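Tener que pasar una contraparte por las listas de sanciones es de esas tareas que siempre caen a última hora del martes, cuando el comercial ya ha prometido el envío. Esta guía es la que usamos en Brendine para no hacerlo con prisas. No sustituye a un abogado, aunque suele ahorrar alguna llamada al suyo.

## Antes de buscar nada

Pida el nombre legal completo, el país de registro y el número de inscripción. Un nombre comercial no sirve. «Arkel» puede ser una naviera, una ferretería o las dos cosas con el mismo dueño, y el formulario de búsqueda no va a preguntarle cuál.

Pida también el organigrama de propiedad. Le mandarán un folleto. Vuelva a pedirlo.

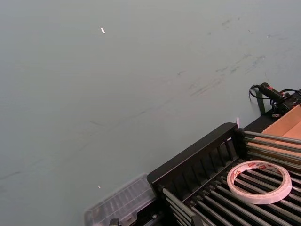

*Superficie lisa gris azulada, con marcas oscuras.*

## Paso 1: busque el nombre, y luego búsquelo mal

Consulte las listas que le correspondan por jurisdicción: la de la Unión Europea, la de Naciones Unidas y, si hay dólares de por medio, la de la OFAC. Pruebe después las transliteraciones. Un apellido cirílico admite tantas grafías como funcionarios lo hayan copiado. Nosotros fijamos un mínimo de tres variantes por persona y anotamos cada una, incluidas las que no dan resultado.

## Paso 2: suba por la propiedad

Que una empresa no figure en la lista no significa que esté libre. Para la OFAC, si una o varias personas bloqueadas suman el 50 % o más, la filial queda bloqueada aunque nadie la haya nombrado. La Unión Europea mira además el control, concepto lo bastante elástico como para alimentar a varios despachos.

Supongamos que Paewai pertenece a Vitinura, y Vitinura a una sociedad con apartado de correos. Hay que seguir hasta llegar a personas físicas. Si a los ocho niveles continúa encontrando fideicomisos, ya tiene una respuesta, aunque no sea la que pedía el comercial.

## Paso 3: lea la licencia entera

Cuando hay una licencia general, alguien dirá «está permitido» y colgará. Compruebe:

- qué operaciones cubre (liquidar un contrato antiguo no es firmar uno nuevo);
- a qué entidades alcanza;
- cuándo vence y si otra versión la ha reemplazado;
- qué registros o informes exige.

Las prórrogas salen con un título casi idéntico al anterior y una letra cambiada. Guarde el PDF con la fecha de consulta; el enlace no basta.

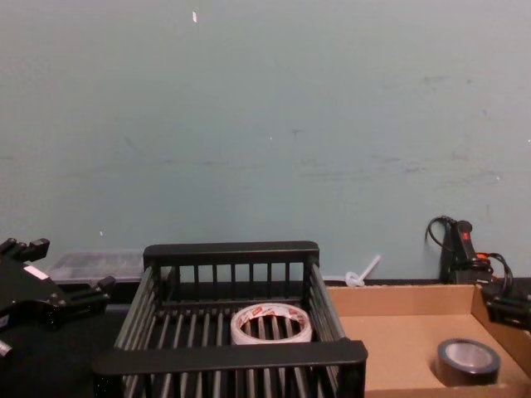 *Escurridor negro de plástico, con barras en el fondo.*

## Paso 4: deje constancia

Nuestra ficha tiene nueve campos. El único que se rellena con desgana es «motivo de la decisión», que será el primero que lea un inspector. «Parece correcto» no es un motivo. «Sin coincidencias en las listas consultadas; titular real verificado en el registro» sí lo es.

Si hay una coincidencia dudosa, detenga el pago y escale el caso. No avise al cliente hasta que asesoría jurídica le diga qué puede contarle.

## Paso 5: repita

Programe una nueva revisión antes de cada pago y cada vez que cambie el accionariado. Las listas se actualizan sin consultar su calendario de vacaciones.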